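# Tablecloth comes along every time a chair is pulled out

**plarnell**

I look after the table in our shared room at Planingate. Looking after it means I bought the tablecloth, and now everyone tells me about the tablecloth. It's pink and white check, it hangs over the edges, and it cheered the place up for most of one afternoon.

The trouble is the chair. It has a tall back, so when it's pushed in the cloth ends up draped against it or over it. Pull the chair out and the cloth comes too, along with whatever was on it. So far that has been a bowl of clementines and a sugar jar. The clementines took it better.
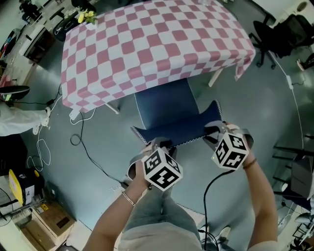
**Filed under:** Home & Household > Table linens > Slipping, bunching, general misbehavior

The chair is dark blue fabric with white zigzag stitching along the edges. I like it and would rather not swap it for something shorter. I'd also like to keep some overhang, or I might as well have bought a placemat. There's a power strip on the floor near one of the table legs, so longer is out. I don't want the thing trailing down there.

What have people done that works? I've tried asking everyone to lift the cloth first. They nod.

**charbonneau**

Clips. The springy kind for picnic tables, a few dollars at any hardware store. Put them on and forget about it.

If the tabletop is too thick for clips, tape.

**plarnell**

Thanks. Which tape? And does it leave a mark? The table isn't mine, which I should probably have said. It was lent to us and there's a form.

**charbonneau**

Tape tape.

**oldhemline**

Please don't use just any tape on a borrowed table. I did that with a carpet tape in September and spent an evening with cooking oil and a plastic scraper, reconsidering my life.

What I'd do, in this order:

1. Put a non-slip pad under the cloth. The open-weave rubbery stuff sold for rugs is fine if you cut it 2 inches smaller than the tabletop on every side. Try a scrap under something heavy for a few days before you do the whole table, as some of them stick to varnish.
2. Shorten the drop on the chair side only. You want it to end above the point where the chair back meets the cloth. Measure with the chair pushed all the way in, the way people really leave it.
3. Pin the new hem and live with it for a week before sewing. Wash the cloth first if it's cotton. Mine lost a good bit of length in its first hot wash and I had already been clever with the scissors.

Clips are fine too, but on the side with the chair you'll bang the chair into them. Put them on the two short ends.

You don't have to cut anything off, by the way. Fold it under and stitch it loosely, and when the table goes back you can undo it.

**plarnell**

That's very helpful, and I now own a rubber pad. It works better than the nodding did. The hem is pinned and so, twice, was I.

One more thing while I have your attention. I'd like to carry the check through the rest of the room - it's big and mostly white, with a mezzanine and black railings, and a single pink table looks a little lost in there. So far that amounts to a small folded piece of pink and white check, with a point on it, hanging from a thin string. I'd happily make more. I have no feel for how many it takes before it stops looking like a mistake.
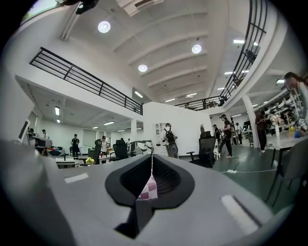 **rundell**

More than you think, and bigger. Small pieces disappear under a high ceiling. I did a hall once with 50 little ones and from the door it looked like laundry. Cut them about as long as your forearm, and keep them all at one end of the room where the table is. Don't try to do the whole length of the railing unless you have a free month.

Also, use a starch spray or a bit of iron-on stiffener in the points or they curl. Thin string is fine for one, but for a row get flat cotton tape and fold it over the top edge. String lets them slide into the middle and bunch up.

**charbonneau**

Or clips.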